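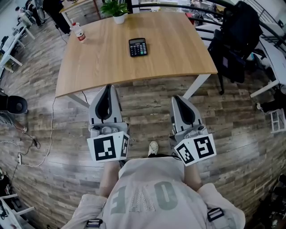 Ticket : table de bureau Skina, plateau chêne clair, qui bouge
Catégorie : mobilier / montage
Statut : ouvert
Ouvert en août 2018

Message initial

Bonjour,
La table du petit bureau oscille dès qu'on appuie sur le bord avant pour écrire. Plateau en bois chêne clair, pieds en métal blanc, posée sur un sol imitation bois gris-brun. Dessus, presque rien : une calculatrice noire, une bouteille d'eau, une petite plante verte dans un pot blanc rond. Qu'on ne me réponde donc pas que le plateau est surchargé, c'est pourtant ce que m'a suggéré la première personne au téléphone.
J'ai suivi la notice. J'ai resserré toutes les vis. Ça bouge encore.

Réponse du support

Bonjour,
Merci de votre message. Dans la grande majorité des cas, l'instabilité vient du sol. Nous vous invitons à régler les patins situés sous les pieds, puis à patienter 3 jours, le temps que la structure se mette en place.
Cordialement,
Le service clients Skina

Réponse du demandeur

Une structure en métal qui « se met en place » toute seule en 3 jours, je demande à voir. J'ai quand même joué le jeu.
Essai 1 : patins vissés à fond, puis réglés un par un avec un niveau. La bulle est au milieu dans les deux sens. La table oscille.
Essai 2 : table tournée d'un demi-tour au même endroit. Si le sol était en cause, le défaut devrait rester du côté du mur. Il a suivi la table.
Essai 3 : table portée dans le couloir, sur du carrelage. Même mouvement, même pied, celui de l'avant droit.
J'ai attendu les 3 jours. Rien n'a changé, à part mon humeur.

Réponse du support

Bonjour,
Nous avons bien pris note de vos essais. Avez-vous envisagé le kit de stabilisation Lamgate, compatible avec votre modèle ? Il est conçu pour supporter jusqu'à 400 kg. Nous vous conseillons aussi de placer les objets lourds au centre du plateau.

Réponse du demandeur

400 kg, pour une calculatrice et une plante. Je ne vois pas ce qu'une charge maximale vient faire dans une question de jeu latéral, et je n'achèterai pas un accessoire pour corriger un défaut de fabrication ou de montage tant qu'on n'aura pas dit lequel des deux c'est.
J'ai vidé le plateau et retourné la table sur une couverture. La platine du pied avant droit ne touche pas le bois sur toute sa surface : une feuille de papier pliée en deux passe dessous, côté extérieur. Sur les autres pieds, elle ne passe pas. Les vis sont pourtant en butée.
Deux questions précises :
1. Ces vis sont-elles de la bonne longueur ? La notice ne donne aucune cote.
2. La platine est-elle censée être plate ? La mienne me paraît voilée, mais je n'ai qu'une règle d'écolier pour en juger.

Réponse du support

Bonjour,
Votre demande a été transmise à notre atelier Villanueva. Merci de nous indiquer la longueur des vis et l'entraxe des pieds sur le petit côté.

Réponse du demandeur

Entraxe : 600 mm. Vis : je les ai toutes sorties. Celles du pied avant droit sont plus longues que les autres et touchent le fond du perçage avant de serrer la platine. Elles étaient dans le même sachet, sans repère.
En attendant, j'ai glissé une rondelle sous chaque tête. Le jeu a nettement diminué, il en reste un peu quand on s'appuie du coude. Je ne considère pas ça comme une réparation.

Réponse du support

Bonjour,
L'atelier confirme une possible erreur de conditionnement. Un sachet de vis et une platine neuve vous seront expédiés par Asard. Pouvons-nous clore le ticket ?

Réponse du demandeur

Non. Le ticket reste ouvert jusqu'à ce que les pièces soient arrivées et montées. Je referai l'essai dans le couloir, puis dans le bureau, avant de confirmer quoi que ce soit.
Merci aussi de me préciser par écrit si le délai de 60 jours pour un retour court depuis l'achat ou depuis l'ouverture du ticket.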